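Nesden workshop starts recording sessions for sorting arm
06/01/2022

A small team at the Nesden workshop has begun recording examples for a learning system that will pick up and put away everyday things. The work is being done by Closness, which moved its two arms into the building in October.

Each example starts with a person steering the arm by hand through a short job, such as moving fruit to a dish. The arm's movements and the view from its wrist are saved together. Lai-ching Hsiao, who runs the sessions, said the team wants 200 good recordings of each job before any training starts.

"We throw out the ones where the operator hesitates too long," she said. "On a bad morning we might keep nine."

The objects are changed between sessions, and so are the surfaces and walls of the small booths where the arms work. Soft items have been the slowest to record. Gloves fold when they are gripped — grapes roll or come off the stem — and operators need more practice with both.

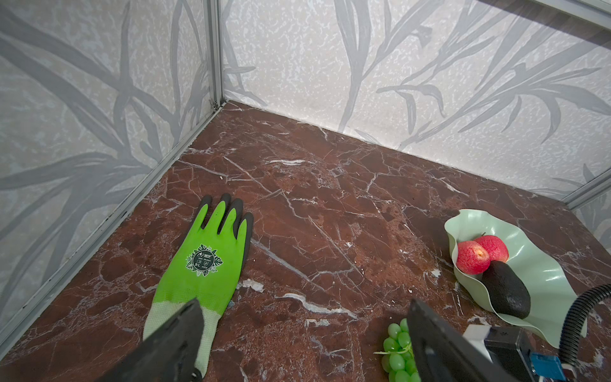 What happens next

Recording will go on for 40 working days, with three operators taking turns. Hok-lam Cheng, who looks after the software, known as Sternero, said the first trained version would be tried on the same jobs and then on objects it has not met before.

A second set of booths is planned for the firm's site at Au. Closness has not said when that will open.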